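10/10/2021

Up at 5:40, no reason. Lay there listening to the pipes. Gave up, made coffee, burned my tongue. Raining again. Third load of towels in the dryer from the basement thing and they still smell like a pond.

OK so the basement. Should write it down properly while I remember, Agata keeps saying I'll want it for the insurance. Water came in under the back wall, by the old coal door, sometime in the night before last. Not deep. Enough to get the bottom row of boxes. And of course what was in the bottom row of boxes was Grandpa's accordion stuff. Not the accordion, thank God, the accordion is on top of the wardrobe where it's been since I was ten. The sheet music. The notebooks. All the band papers from the Fakthorpe years.

Spent the whole morning on the living room floor peeling pages apart. You have to go slow. Put a piece of wax paper in, wait, peel, put another one in. Agata came over at nine with a box fan and a bag of rolls and took over half the rug. She's better at it than me. I get impatient and rip corners. She told me to go fold towels if I was going to be like that. So I folded towels.

Things that made it: the waltz book, most of the polkas, the program from the Sollora dance hall with his name spelled wrong (FERRERO, he was mad about that for forty years). The black notebook, which is really just money. Who got paid, who didnt, what the gas cost. One night the whole band made 95 dollars and he wrote underneath "and supper." Underlined supper twice.

Things that didn't: the tarantella he wrote out by hand for Grandma. Well. Half of it did. The bottom of the second page is just a blue cloud now. I sat there with it a long time. Agata didn't say anything, just kept feeding the fan.

I think I can get it back though. I've heard it a hundred times. I can hum the whole first part, right now, at the kitchen table. The second part goes up, up, then does that little turn, and then I lose it. Corrado might know. He played it with Grandpa at the wedding, and he's got the kind of head where a tune goes in and never leaves. Forgets your birthday, forgets where he parked, knows every note of everything since 1978.

Called him at lunch. No answer. Called again. He picked up the second time with his mouth full. I said do you remember the tarantella, the one for Grandma, and he said which key. Which key! So I said I don't know which key, Uncle, it's under water. And he put the phone down on something, I could hear the chair scrape and then the case latches, and then he just played it. Over the phone. All the way through, no stopping, one sour note near the end and he swore at it.

I cried into a dish towel. Agata was holding her hand up like don't you dare talk. I didn't record it. Neither of us thought to hit record!! Two grown women with two phones. Called him back and he laughed at us and said come Sunday dinner next time and he'll play it slow so I can write it down. Told him I can't write music. He said then learn, you've got a week.

So now I've got homework. Found a site that sells blank staff paper and then remembered there's a whole pad of it in the piano bench. Dry. Yellow around the edges but dry. Drew some treble clefs on the back of an envelope first. They look like ducks.

Afternoon. Went to Tedesco for a dehumidifier. Every single person in town had the same idea. One left on the shelf and it was the floor model with a dent in the side and no box. Asked the kid if he'd come down on it and he went in the back and came out and said 80. Took it. Heavier than it looks. Got it down the basement steps on my backside, one step at a time, holding the thing in my lap like a toddler. It's running now. Sounds like a truck idling. Emptied the bucket twice already and it's only been since three.

Also bought: bleach, a mop head, two of those plastic shelves so nothing ever sits on that floor again, cat food, a pumpkin. Didn't need the pumpkin.

The wall guy can't come till November. He looked at my pictures and said it's the downspout, water's dumping right at the corner of the house, and to get a long piece on it in the meantime. Quote for the whole job is 2,053, which, no. Not this month. I'll do the downspout myself and see how it holds. Dad would've done it with a coffee can and some wire and it would've lasted twenty years.

Figured out I've been saving the wrong things. There were three boxes on the TOP shelf, perfectly dry, high and safe, and what was in them? Old electric bills. A fondue set. Every manual for every appliance I've ever owned incluing ones I gave away. And his notebooks on the floor. Took all the bills straight out to the recycling in the rain. Kept the fondue set, Agata gave me a look.

Supper was the leftover rolls with eggs and the last of the peppers. Agata went home at six, she has the early shift. She took the polkas with her to press under her big cookbooks. Made her promise not to let the dog near them. The dog ate a hymnal once.

Nico called after. Good long call for him, eleven whole minutes. He's eating, he says. He has a cold. He's doing his semester thing at Gikus and likes the people, says the coffee is bad, says he's there late most nights. I told him about the tarantella and he got quiet and said Nonno Bis used to let him push the bass buttons. I'd forgotten that. He can't have been more than four. Sitting on the kitchen step with the thing bigger than he was, just mashing away. I asked did he want the accordion someday and he said Mom you're not dying, and I said I know that, I'm asking. He said yes. So that's settled, it goes to Nico, I'm writing it here so it's written.
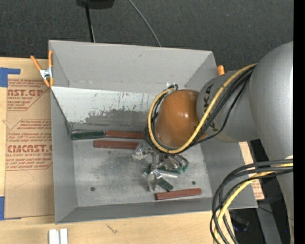 Little blocks in a big gray bin.

Told him wear a sweater. He sent back a thumb.

What else. The cat has decided the box fan is hers. Sits right in front of it with her ears blown flat and won't move. Had to lift her up to get at the mazurkas. Cat hair on everything now, including the mazurkas.

Tried the tarantella on the piano before it got too late for the neighbors. One finger. Got the up, up, and the turn, and then I had it! The next bit, four or five notes, I had it from Corrado's playing, it was still in my ear. Wrote them down as ducks and sticks. Went to get the good pencil and when I came back it was gone again. But the four or five are on the paper. Checked them twice. One of them might be wrong.

Turned over more pages while I was at it. In the back of the black notebook there's a column he added up year by year, and at the end of the last year it says 1,071 and then "enough." No idea if it's dollars or what. Miles? Songs? I'd like it to be songs. Ask Corrado. Also ask him who Lidia was, because Lidia got paid the same as everybody for three summers and I never heard a word about any Lidia in my life. Singer? Agata's money is on singer. Mine is on drums.

Back hurts from the steps. Took two of the blue pills. Rug is covered in waltzes so I have to go round by the hall to get to bed.

Tomorrow: downspout piece, measure first this time. Call insurance, be nice. More wax paper, nearly out. Return Agata's good scissors, she's asked twice. Empty the bucket before work or it'll shut itself off and beep. Find out what a dotted quarter is.

Rain's let up some. Bucket was half full just now. Going up.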